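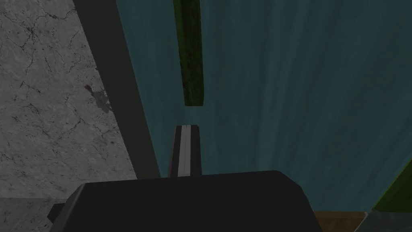

Werkstattbuch, Montag, 10. Juli 2023
Schienbeinschoner Prititness, Charge 3345

Björklund hat 12 Paar geliefert, davon 9 mit der neuen Schale. Gewicht passt. Zwei Schalen haben am unteren Rand einen Grat, den Liv mit 240er Papier abgenommen hat. Foto vom Grat liegt im Ordner bei Gøran.

Klettband: nach 100 Zyklen hält das breite Band noch gut, das schmale franst an der Naht aus. Vasilică meint, der Faden ist zu dünn. Gleicher Befund wie im April beim Muster aus Jilau, damals aber am anderen Ende der Naht. Nadel prüfen.

Polsterung: EVA innen ist an der Wade zu steif. Darius hat das Paar in Größe M eine Halbzeit getragen, Druckstelle links außen. Rechts nichts. Liegt vielleicht am Strumpf, morgen mit dünnerem Strumpf wiederholen.

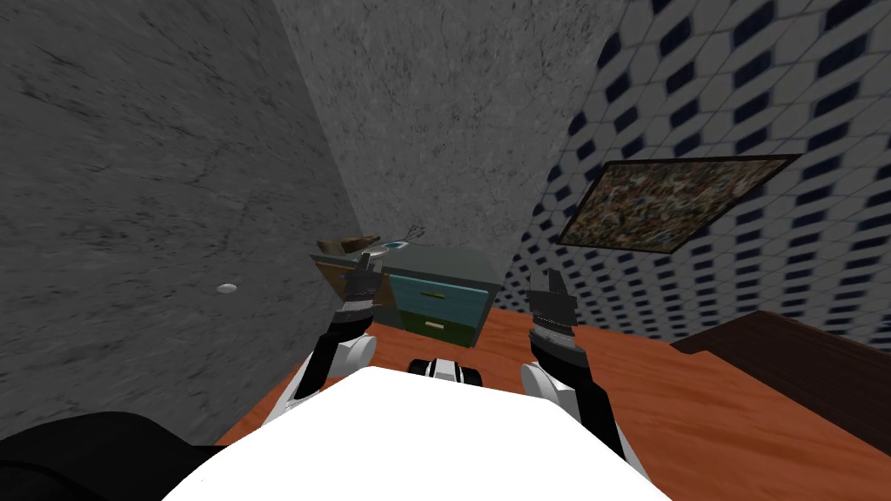
Offen
- Tyra fragt bei Jenel nach dem weicheren Schaum, 5 mm statt 6.
- Schmales Band mit stärkerem Faden nachnähen, danach Zyklen von vorn.
- Fallprüfung erst, wenn der Schaum da ist. Fallgewicht vorher nachwiegen, der Aufkleber ist nicht mehr lesbar.
- Größe S fehlt in der Lieferung, steht aber auf dem Lieferschein. Gøran ruft an.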